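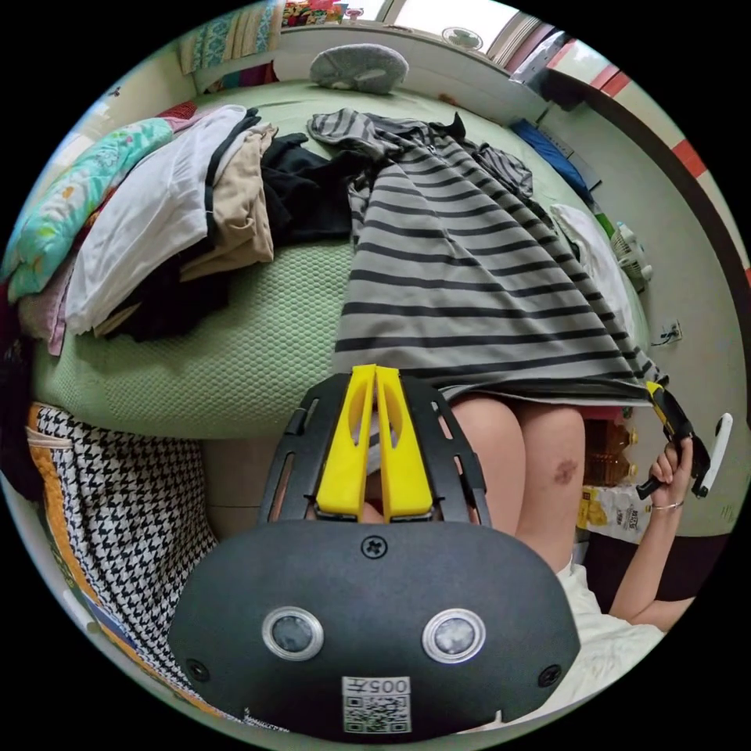 When must this checklist be filled in?
Before the first session of the day, and again after any repair, even a small one such as one changed screw.

Safety check for a pair of hand-held grippers, home build
Filled in by: Citlali Palacios
Date: 2018-08-13
Place: my home, bedroom
Workshop for the parts: Cledthorpe shared workshop, bench 6

Marks used: OK, WATCH (may be used, look again next time), STOP (may not be used).

Part A. Body and screws

A1. All screws on the body are tight by hand driver. OK
Comment: I use only the short driver. With the long one I broke a thread in May and had to print the half body again.

A2. No crack in the body, no sharp edge where the palm rests. WATCH
Comment: On one gripper the edge under the thumb is still a little rough. I sanded it two times. It does not cut, but after long work the skin becomes red.

A3. The number label is present and can be read. OK
Comment: Please do not put the label over a screw hole. Dudás from the workshop did this on his own set and later he had to peel it off.

Part B. Fingers and slide

B1. Fingers open and close over the full way without sticking. OK

B2. Fingers meet straight at the tip. OK
Comment: I close them on a strip of paper and pull. The paper must stay. If it comes out on one side only, the finger is bent or the slide is dirty.

B3. The slide is clean of thread and hair. STOP, then OK after cleaning
Comment: Cloth work leaves much lint. I found a gray roll of it behind the finger holder and took it out with tweezers. From now on I will clean after every 50 garments and not wait for the evening.

B4. Skin cannot be pinched between finger and slide. WATCH
Comment: An adult hand in the correct grip is safe. A child's finger would fit in the slot. The grippers go in the closed drawer when I leave the room.

Part C. Lenses

C1. Lenses clean, rings not loose. OK
Comment: Dry cloth only. Spray cleaner went inside one ring last year and left a mark I could not remove.

C2. Lens cover is off before start. OK
Comment: It sounds silly, but I lost 200 recordings like this.

Part D. Power

D1. Charger is the one that came with the cells (mine is from Travex). OK

D2. Cells are not swollen and not hot after charging. OK
Comment: I touch them with the back of the hand. Charging is done on the kitchen tiles, never on a blanket.

D3. Cords are outside the walking path. WATCH
Comment: The cord must go along the wall. I will buy clips.

Part E. Room and person

E1. Bottles and packages are away from the feet. WATCH
Comment: Move them before you stand up with both hands busy. Anything that can spill should be in another room.

E2. Bracelets and rings taken off. WATCH
Comment: The rule says off. A thin one has not caught on anything so far, but I want to keep the rule.

E3. A pause is taken when the wrist is tired. OK
Comment: My total is now 2,675 folds. The wrist complains before the machine does.

Result: both grippers may be used. To do before next check: sand the thumb edge, buy clips, ask at Ulto if they sell the short screws in small bags.

Signed: C. Palacios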